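The Room Behind the Kitchen

By Valter Boström
26/02/2023

When my wife and I moved to Olomport, the agent showed us the apartment in a certain order. First the living room, then the balcony, then the bathroom with the new tiles. He opened the last door only halfway, as one does with a closet, and said that we could of course take this wall down and get a bigger kitchen. Behind the door was a pantry. It had a stone shelf, a small window covered with a net, and a smell of apples.

We did not take the wall down. Most of our neighbors did. The Celinard estate, where we live, was built with 1,483 apartments, and every one of them had a pantry on the north side of the building. The housing office does not keep a list of how many are left. On my own staircase there are four, and one of them is used for a washing machine.

I have asked myself why this small room disappeared so quietly. People in Olomport will argue for a whole evening about the tram line or the color of the school, but I have never heard an argument about pantries. The usual explanation is the refrigerator, and it is surely a part of the truth. But the refrigerator came to Celinard very early, and for many years the two lived well together. My neighbor across the hall is 82 and has been in the building since it was finished. She remembers that her first refrigerator stood inside the pantry, because it was noisy, and that only butter, milk and meat were allowed in it. Everything else stayed on the shelf.

"You did not open the door and look what you have," she told me. "You knew what you have."

She still keeps her pantry in the old way. Potatoes are on the floor in a box with a lid, onions hang as far from them as possible, and the jars are turned so that the year is in front. Eggs stand on the stone. In winter she opens the window in the morning and closes it when she hears the children come from school. She has no thermometer and did not want mine.

The architects of that time took the matter seriously. In the original drawings, which the town library let me see, the pantry has its own page. The air comes in low through an opening in the outer wall and leaves high through another one. The shelves are held a little away from the wall so the air can pass behind them. There is even a note about the door, which must not be too tight. I am not a builder, but I could understand every line, and I found it moving that somebody had thought so long about where a stranger would put her cabbage.

What came afterwards was the fitted kitchen. Kopecký, the local furniture maker, began to sell complete kitchens to the tenants, and the salesmen came to the door with a measuring tape. A Kopecký kitchen needed a straight wall, and the straight wall was usually found by removing the pantry. The tenants got a long counter and many cabinets. They also got, for the first time, a warm place to keep food, with the oven on one side and the heating pipe on the other. Flour moths were not a subject of conversation in Celinard before that. Afterwards they were.

Then Sivico opened its supermarket at the end of the tram line, and the need to store anything became weaker again. One could buy three potatoes. I do not want to complain about this, as I buy there myself. Still, a household that shops every day keeps almost nothing, and when the snow closed the road one April, the shelves at Sivico were empty before lunch. My neighbor made dumplings with plums from the summer and sent a plate over to us.

In recent years something has changed. Energy has become expensive, and people with small gardens outside the town have again more beans than they can eat. A carpenter in the old harbor street told me he now gets requests to build the pantry back. It is more difficult than taking it away. The openings in the outer wall were closed when the facade was insulated, and the housing office does not permit new ones. So he builds a tall, narrow cupboard against the coldest wall, with slots in the door at the bottom and at the top. He charges 400 euros for the simple model and does not make drawings.

Is it as good as the old one? He was careful with his answer. Jam, oil, rice and dried beans will be content in it, he said. Apples will not. For apples he recommends the balcony, in a wooden box with newspaper, until the hard frost.

Our own pantry is not a model for anyone. We have too many empty jars, and I have never learned to turn the years to the front. But in August, when the kitchen is so warm that the chocolate bends, I go in and stand there for a minute with the door closed. The stone is cool under the hand. Through the net I can hear the tram turning around at Sivico, and then I take the onion I came for, and usually forget the garlic.
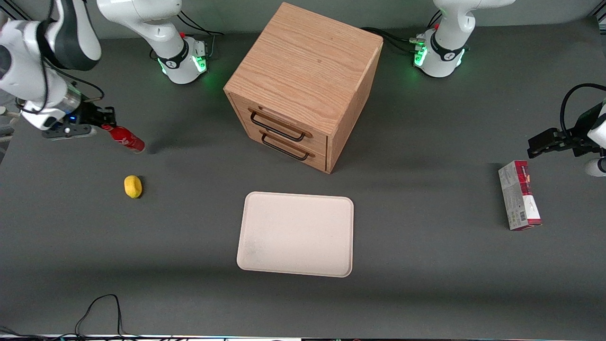

Can potatoes and onions share the same shelf in a pantry?

It is better to keep them apart. Potatoes want a dark, cool place, and onions want dry, moving air, so put the potatoes in a covered box on the floor that still lets in some air and hang the onions at the other end of the room.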